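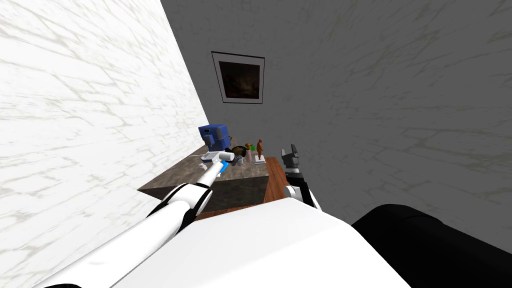

ファリアスさんからは、歩数の目標を全員一律にするのは無理がある、膝に不安のある参加者は別の目安にしてほしいとの意見が出た。ナイルさんも同意見。

減量支援プログラム Rilent 定例打ち合わせ 議事録
木曜 15時開始
出席:ビオレタ・ファリアス、マルリナ・ナイル、ホアキン・サパタ、エステラ・カセレス(記録)
欠席:マレー・ハリデイ

1 参加状況
Vindville教室の登録者は31名。前回から3名増。体重の記録用紙が未提出の人には、サパタが電話で確認する。

2 歩数目標
冒頭の意見を受けて協議。一律の目標は取りやめ、初回面談で個別に決める。膝や腰に痛みのある人は水中歩行の時間で記録してもよい。記録用紙の欄はナイルが直す。

3 食事記録
先月の1日平均は2,388kcal。夕食後の間食を書き忘れている人が多いようだとの指摘があった。用紙に間食の欄を設ける。2,000kcalという数字を全員の目標として配布資料に載せるかどうかは意見が分かれ、継続審議。

4 会場
Bustosの会議室は1月は使えない。Albergの2階を仮押さえ済み。体重計の運搬はサパタとファリアス。

5 その他
血圧測定の希望者が増えている。測定は開始前の15分で行う。

次回も木曜15時から。資料は前日までにカセレスへ送ること。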